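I had the whole of Sunday to myself and had promised I'd settle the gripper question before the week started, so that was that. For anyone new, I've been going back and forth between two hands for the arm: the Britex parallel one, which has a jaw opening wide enough for nearly anything in the house, and the three-fingered Saseck, which is slower and dearer but far kinder to soft things. I got mine from a chap in Zurninthorpe who was clearing out his workshop, and I still think I did rather well out of it.
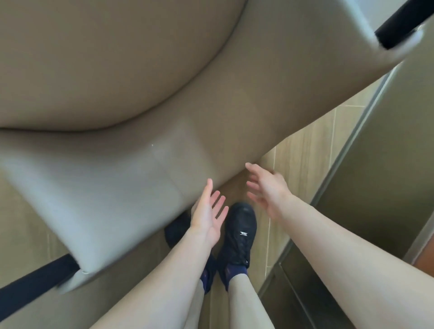
The Britex is lovely on anything square. It closes, it stops, it holds, and I've run it through 2500 cycles without the belt slipping once. Where it struggles is a wide, rounded edge, the sort of thing I'd go at with both hands apart and fingers open, palms facing each other, before I'd even thought about it. Two flat pads don't do that. They want a straight side to push on, and if they don't get one they skate off — usually slowly, so you have plenty of time to feel sorry for them.

The Saseck curls, and that makes all the difference on padding. I've set its force limit to 304 on the controller's own scale (no, I don't know what the units are either, the manual is cheerfully silent) and it holds upholstery without leaving dents.

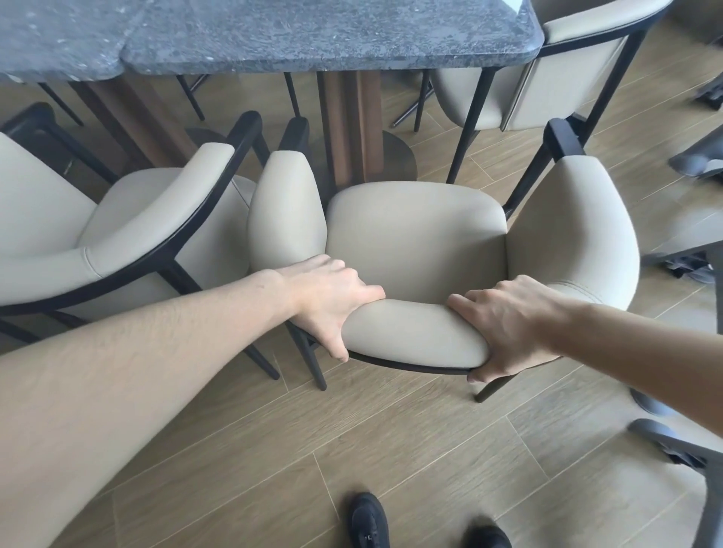

Speed is the other thing. The Saseck takes its time closing, and with the old controller it would sometimes give up halfway and go back to its home position, so I've moved everything over to Crăciun and it's been much happier. I'll write up the wiring next, once I've found my good crimping tool.

We use cookies to remember your preferences. Accept | Manage settings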